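Teil 5: Das Olix von Novitz einrichten - vom alten Handy aufs neue umziehen

So, das Gerät ist ausgepackt, die Folie ist runter, und der Akku hat hoffentlich schon ein bisschen Saft. In diesem Teil ziehe ich mit euch die Daten um. Ich habe das inzwischen bei meinem eigenen Olix und bei dem von Gudrun Öberg gemacht, und beim zweiten Mal ging es deutlich flotter, weil ich meine Fehler vom ersten Mal schon kannte. Die stehen jetzt alle hier drin!

Was ihr braucht: beide Telefone, das WLAN-Passwort, die PIN eurer SIM-Karte und das Passwort für euer Skemeck-Konto. Wer noch keins hat, kann es unterwegs anlegen, aber ich finde es am Rechner bequemer (die Tastatur im Einrichtungsassistenten hat keine Umlaute, warum auch immer).

Vorsicht: Setzt das alte Handy noch nicht zurück. Auch nicht, wenn der Assistent am Ende freundlich danach fragt.

Vorbereitung am alten Handy

1. Ladet den Akku auf mindestens 43 Prozent. Darunter lässt sich die Übertragung nicht starten, und die Fehlermeldung dazu ist wenig hilfreich: Da steht bloß "Verbindung nicht möglich". Ich habe damals erst mal das WLAN verdächtigt.
2. Installiert die App Skemeck Umzug. Auf dem Olix ist sie schon drauf.
3. Öffnet den Messenger eurer Wahl und macht dort ein eigenes Backup. Chats kommen über die Umzugs-App nicht mit.
4. Schaut in die Galerie und mistet aus. Bei mir lagen 2.185 Fotos auf dem alten Telefon, darunter jede Menge Bildschirmfotos von Fahrplänen.

Hinweis: Fotos auf einer Speicherkarte werden nur übertragen, wenn ihr in der App unter "Quellen" den Haken bei "Externer Speicher" setzt. Der ist ab Werk nicht gesetzt.
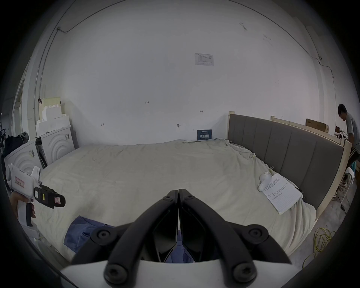
Ein zerknittertes, cremefarbenes Laken, davor zwei Greifer.

Die Übertragung starten

1. Schaltet das Olix ein und wählt die Sprache. Bei "Region" nehmt ihr bitte gleich das richtige Land, denn wer das später ändert, muss die Uhrzeit und das Tastaturlayout noch mal anfassen.
2. Verbindet beide Geräte mit demselben WLAN. Habt ihr einen Router mit Gastnetz, dann passt auf, dass nicht ein Telefon im Gastnetz hängt. Ebbe Rønning hat mir dazu geschrieben, dass es bei ihm genau daran lag.
3. Tippt auf dem Olix auf "Daten holen" und auf dem alten Handy auf "Daten senden". Auf dem Olix erscheint ein Code, den ihr mit dem alten Handy abscannt.
4. Wählt aus, was mitkommen soll. Kontakte, Kalender und Fotos nehme ich immer, die App-Liste lasse ich weg - sonst schleppt man den ganzen Kram von früher wieder mit.
5. Tippt auf "Los" und lasst beide Telefone in Ruhe liegen, mit dem Display nach oben.

Achtung: Nehmt während der Übertragung keine Anrufe an. Die App bricht dann ab und fängt wieder bei null an. Ich stelle inzwischen auf "Nicht stören" und hole mir einen Kaffee.

Wenn es hakt

Bleibt der Balken länger als 5 Minuten auf demselben Wert stehen, beendet die App auf beiden Seiten und startet sie neu. Was schon drüben ist, erkennt das Olix an den Dateinamen und fragt, ob es überspringen soll. Sagt ja!

Videos, die größer als 200 MB sind, landen in einer Warteschlange und kommen ganz zum Schluss dran. Sieht erst mal so aus, als fehlten sie. Farzana Bugti hatte mich deswegen ganz aufgeregt angeschrieben, und kurz darauf waren sie alle da.

Fehlt hinterher die Hälfte der Kontakte, dann waren sie auf der SIM gespeichert. Geht in die Kontakte, dann auf die drei Punkte oben rechts, dann auf "Importieren" und "SIM-Karte".

Die SIM-Karte umsetzen

1. Schaltet beide Telefone aus.
2. Drückt die Nadel in das kleine Loch an der linken Seite vom Olix. Das Loch daneben ist das Mikrofon, da bitte nicht rein!
3. Legt die Karte mit den Kontakten nach unten in den Schlitten und schiebt ihn gerade wieder zurück.
4. Einschalten, PIN eingeben, kurz warten, bis oben der Netzname auftaucht.

Hinweis: Wer eine eSIM hat, braucht vom Anbieter einen neuen Aktivierungscode. Der alte funktioniert kein zweites Mal.

Lasst das alte Handy danach noch ein paar Tage liegen, bis ihr sicher seid, dass nichts fehlt. In Teil 6 kümmern wir uns um Fingerabdruck, Displaysperre und die Berge-Hülle mit dem Magnetverschluss, bei der das Display manchmal nicht aufwachen will.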